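Practical Robotics, Session 3 notes
The appliance task: opening a door without knocking the thing off the table
Stistari Summer Workshop, 7/18/24

Right, so last time we got the arm going from home to a point above the table and back again, and most of you managed it without hitting the emergency stop. Well done! Today we move on to something that can push back.

What you need before we start: your Plilden login, last week's calibration file, and the blue sheet with your pair's slot on it. Slots are 25 minutes. If your calibration file is older than Monday, do it again, please. I know it's dull. The wrist got bumped while we were tidying up and the old numbers will put you out by more than you'd like.

The task

You start from home, come in to the front of the microwave, press the door release, back off, and stop. That's the lot for today. Swinging the door wide and putting a bowl inside is next session, so don't be tempted (I can see the logs, you know).

I want you to work from the wrist camera only. The overhead one will be switched off, partly to be mean and partly so you get used to how odd things look from down there. Everything is bigger than you expect, and your own gripper is always in the way of something. 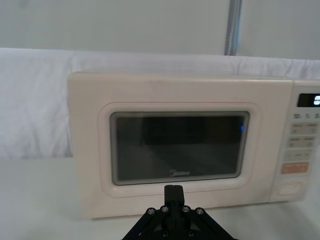

Fig. 1. Wrist view, with the finger in front of the door and the release button at the bottom of the control panel.

Have a good look at where the finger is in Fig. 1 and where the button is. They're not lined up, and you'll need to go across to the right before you go forward. Every year at least one pair drives straight ahead and spends half their slot gently pressing the Midea logo.

The other thing to watch is the panel itself. Part of it has gone out of view on the right, display included, so if your script is hunting for the readout it may well come back with rubbish. Use the orange key as your landmark. It's the one bit of strong colour on that panel and the release is right underneath it. The dark window is a poor choice because it picks up reflections, and your code will happily decide that a bright spot is a button.

Pressing, and how hard

Our arm doesn't feel much, so we fake it. You set a target slightly behind the surface of the button and let the controller lean on it. Start with a small offset and go up a step at a time. If the whole oven starts sliding backwards, you've gone too far – back off, put it against its tape marks and try a smaller number.

Come at the button square on. If you arrive at an angle the finger tends to skid off, and then you get a nice clean run in the log and a door that's still shut. I lost most of an afternoon to that in June while I was setting this up, so learn from my suffering.

Speed: keep it at 60 or under on the Desjardins slider for the approach, then drop it to 25 for the last bit. There's no prize for being quick.

What to hand in

Three runs per pair, saved in your Brana folder, with a line or two on each saying what you changed and what happened. Failed runs count just as much as good ones, and they're usually more interesting to read. Please don't send me only your best one!

Saved runs must include the camera stream. If the file comes out tiny, you forgot to tick the box.

For next time

Read the section on hinges in the workbook and have a think about what path the fingertip has to follow as the door swings. Draw it on paper first, seen from above. Bring the drawing with you, scruffy is fine. We'll be in room 925 again.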